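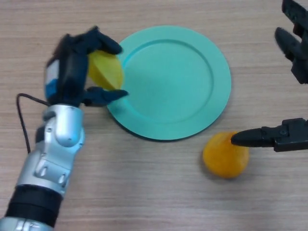 Count the Failures Before You Count the Hours

Most groups that collect demonstrations for manipulation report one number: how many they have. Ours is 3,063 for the fruit and plate tasks. I have quoted it in two talks, and I now think it should not be quoted without a second number beside it, the share of episodes that contain a mistake and a recovery.

The usual practice is to discard anything untidy. An operator drops a lemon, the episode is flagged, the arm goes home and the run is repeated. The operator gets better at the task over a few weeks, the discard rate falls, and everyone reads this as improvement in the data. It is improvement in the operator. The policy trained on those episodes has only seen a fruit that is held correctly and a plate that is approached from a good angle. At test time it drifts a little, reaches a state that no demonstration covers, and has no reason to do anything sensible there.

This is an old observation and there are published methods for dealing with it. My complaint is that the methods are treated as a training problem when most of the cost and most of the benefit sit in collection.

When Pramila Sengar went back through the discard folder for the Clumham station in January, she found 234 episodes in which the operator had slipped and then completed the task anyway. They had been flagged by habit. We restored them with a label marking the start of the error and the start of the recovery, so that the slip itself could be masked out of the loss. Retraining on the larger set made the policy noticeably better at regrasping. It also made it slower, as the operators tend to pause after a slip, and the pause is copied faithfully. I would still take that trade. A pause can be trimmed afterward. A recovery that was never recorded cannot be added.

Kwesi Sulemana disagrees with me on one point, and his objection is fair. Natural errors cluster. Operators fail in the same three or four ways, mostly at first contact with a round object, so keeping their errors adds a lot of one kind of state and almost none of another. He prefers to start episodes from deliberately bad positions: the fruit against the rim, the fingers already closed, the two arms too near each other. We have tried this on the Ferrand rig. It covers more ground per hour, but operators dislike it, and their motions from staged positions look different from the ones they make when surprised. My view is that both kinds are needed and should be stored under separate labels, so that the mix can be changed later without collecting again.

Two-handed tasks make the matter worse. With one arm, an error has one author. With two, the left side may be doing its part well while the right side pushes something out of reach, and a single success flag for the episode hides this. Retis, our logging tool, still writes one flag. I have asked for one per arm, with a time stamp, and for a free text field that the operator can leave blank.

A smaller set with its errors marked would be more use to me than another thousand clean placements. I would also like to see discard rules printed next to episode counts in every dataset release, including the next one from Pleltside, which at present has neither page nor paragraph on the subject.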